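Lab Notes: Training on rooms that look like nowhere

The grasping group has finished the first full round of its simulation study, and Ximena Figueroa presented the results at the July meeting. For readers who missed it, the short version is that the policies trained in heavily varied rooms did better on the real arm than the policies trained in a careful copy of our own lab. The gap was larger than the group had planned for, and the write-up is being extended to deal with it.

The question goes back to last year's work with Drolstead, the simulator the group uses for all of its wrist-camera experiments. At that time the practice was to model the lab as closely as possible. Ilaria Cattaneo spent most of a semester matching the bench, the wall paint and the overhead lights. The resulting policy, called Villalobos, worked well in simulation and then dropped off badly on the real bench, mostly in the approach phase. It would move toward the right part of the table and then stall or drift sideways before closing.

The new policy, Dradon, has the same network, the same action space and the same number of training episodes. Only the rooms are different. Each episode draws its wall, floor and work surface from a pool of 300 surface textures and plain colors, and the pictures hung around the room are drawn from a separate pool. The camera pose is also shifted a little at the start of every episode. Gripper geometry was left alone.
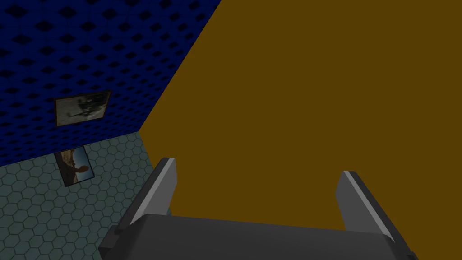 Surface appearance turned out to matter more than any other setting the group varied. Figueroa ran the study by turning off one kind of change at a time and retraining from scratch, and the runs with fixed surfaces lost the most. Her explanation is that a policy trained in one room learns to steer by the room. It picks up on a corner or a strip of wall that is always in the same place relative to the target, and it fails when that cue is missing. With a mustard-brown surface in front of the fingers in one episode, a dark blue diamond-patterned wall beside it and hexagons below, followed by a completely different set in the next, there is no stable background cue to learn. What stays the same from one episode to the next is the gripper itself, and the group believes the policy comes to use the fingers as its main reference.

Some support for that came from a simple check. Cattaneo took both policies and covered the fingertips in the camera image with a flat gray patch during testing. Villalobos hardly changed. Dradon became much worse, and most of its failures were in lining up the fingers before the grasp. The group plans to repeat the check with the patch in other positions before claiming much from it.

On the real arm, Dradon completed 73 percent of its grasps across 6 object types. Training was repeated with 5 random seeds, and the figure is the mean over all of them. The worst seed still beat the best Villalobos seed. Most of the remaining failures were on the two thin objects, where the gripper closed slightly too high. Figueroa thinks this is a depth problem and has little to do with the background.

There are limits to what was tested. Lighting was kept flat and even through the whole study, so the policies have never had to deal with hard shadows. All real trials were run on one bench with one camera. The group also has no result yet for cluttered scenes, where other objects could block the view of the target. A reviewer from the Bremesance project, which shares our cluster time, asked whether the careful lab model could be mixed in with the random rooms. Those runs are in the queue.

Pictures on the walls and floors got some discussion at the meeting. They were added because plain tiled patterns alone are very regular, and the group wanted the policy to see irregular content such as landscapes at odd angles. Removing them lowered the score only slightly. They cost almost nothing to render and will stay in for now.

The next round will vary the lights and add clutter, with surfaces handled the same way as before. Cattaneo is also cleaning up the room generator so that other groups can use it without editing the config files by hand. Anyone who wants to try the current version should write to her first, as the texture folder has moved and the old path in the setup notes no longer works.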